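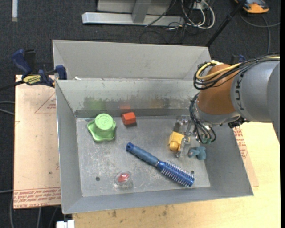

Home | Tickets | Knowledge Base | Contact

Ticket 4000 - Small items lost or marked in metal sorting bin
Category: Storage and fittings
Status: Awaiting parts
Site: Grorkadora, sorting room

Reported issue
The site advises that very small pieces have gone missing from the grey metal bin used for mixed toys and household items. The two round holes in the bin floor are believed to be the cause. Chalky marks have also been found on lighter coloured plastic items after sorting.

Initial response
The site was asked to confirm whether the holes had been fitted with plugs. It replied that none were supplied with the bin.

Tests carried out, Friday
1. Beads and loose game pieces were placed beside each hole. Of 11 beads, 8 passed through.
2. Larger items, including the blue round hairbrush and the yellow block figure, were not affected.
3. The clear capsule with the red piece inside did not pass through either hole.
4. The floor was wiped with a damp cloth. White residue came away - the deeper scratches remained.

Finding
The holes are part of the bin as made and are not a fault. The residue comes from wear to the metal floor.

Action
Two plugs in the standard colour have been ordered from Jusitz. Until they are fitted, beads and loose game pieces are to be kept in a lidded tub. The floor is to be wiped before each sort - abrasive pads must not be used.

The ticket will be closed once the site confirms the plugs are in place.

2 comments | 0 shares

Recent tickets
Prolter shelf labels peeling
Tsuchiya tub lids - wrong size received
Request for 100 replacement bin tags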